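4. Recording demonstrations

Read this section before you record anything. If you have already recorded something, read it anyway and then decide whether you want to keep what you have.

The Clovow two-arm station learns by copying you. It copies the good parts and it copies the part where you reached for your coffee. Everything between Start and Stop goes into the set, so treat the Start key with some respect.

4.1 Before a session

1. Home both arms from the Station menu. Wait for the second beep. The first beep only means the software has noticed you.
2. Check the cable on each arm. It needs enough slack for the wrist to turn all the way and not so much that it sweeps the table.
3. Open and close both grippers three times. If one lags, stop and go to section 7.
4. Pick the task from the list. Do not type a new name for a task that already exists. The Isia server currently holds "fold cloth", "Fold Cloth" and "fold cloth FINAL", and it believes these are three different skills.
5. Enter your own name as operator. "Test" is not a name.

CAUTION: Keep your hands out of the work area whenever the status light is green. The arms stop on contact, but they take a moment to form an opinion about it.

4.2 Recording a cloth episode

Cloth is the hardest thing on the task list and everyone wants to start with it. Fine.

1. Drop the cloth on the table from a hand's height. Do not arrange it. A neatly arranged cloth teaches the system to fold cloths that you have already half folded.
2. Leave some tableware near the sides. The arms will have to work on tables where people eat.
3. Press Start and count to two before moving.
4. Take a corner with one gripper and raise it until the folds hang clear enough to read.
5. Bring in the second gripper lower down. Move slowly. If the cloth slides, let it slide, then regrip.
6. Lay the cloth down, open both grippers, back away, and press Stop.

A usable episode runs 60 seconds or less. Past 70 the recorder cuts you off without comment.
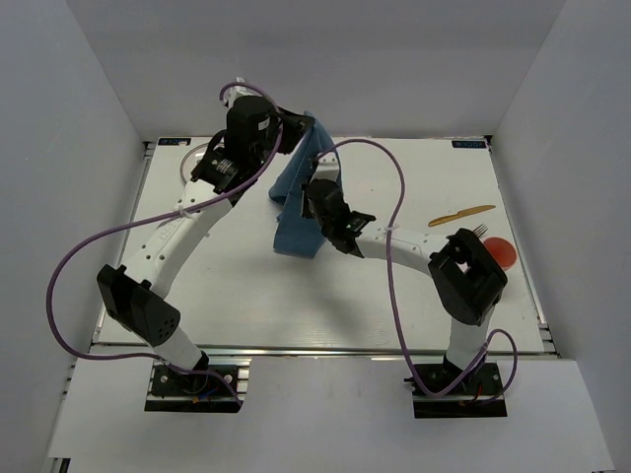
Kaede Hattori objected to an earlier draft of step 5, saying that operators who are told to move slowly move like they are defusing something, and that the trained policy then hesitates over every crease. Her advice was to go at the pace you would use with a sleeping cat nearby. We have left the step as it was and added her cat.

NOTE: Change which arm goes first. Right-handed operators lead with the right arm almost every time, and the system will conclude that the left one is decorative.

4.3 Keeping, flagging and throwing away

After each episode the recorder offers three keys.

Keep - the task was finished and you would be willing to watch it again.
Flag - the task was finished, but something odd went on in the middle. Add a short note. "Weird" has been used 10 times this quarter and has yet to help.
Discard - you sneezed, the network dropped, or you were showing off.

A dropped cloth that you pick up again is a Keep. The system needs to see recoveries, and left to themselves people delete every one of them out of pride. The first Krasniqi set had 3,230 episodes in it and hardly a fumble among them. The policy trained on it folded very nicely until the first slip, after which it went on folding the air.

CAUTION: Discard is permanent. There is no bin. Américo Coelho has asked for one twice.

4.4 Ending a session

1. Home both arms with the grippers empty.
2. Choose Upload and wait for the checksum line. Closing the lid of the laptop does not speed this up.
3. Write in the log how many episodes you kept and which cloth you used. Use the code on the cloth's tag. "The blue one" stopped being a useful answer in June, when Zarkora sent us a second shipment.
4. Switch off the arms first and the recorder second. The other order works too, but you will get an error message the next morning and it will be a long one.

If the upload stalls, leave the station on and see section 9.2.

Section last revised 2022-07-12. Replaces all earlier versions, including the one taped to the cabinet.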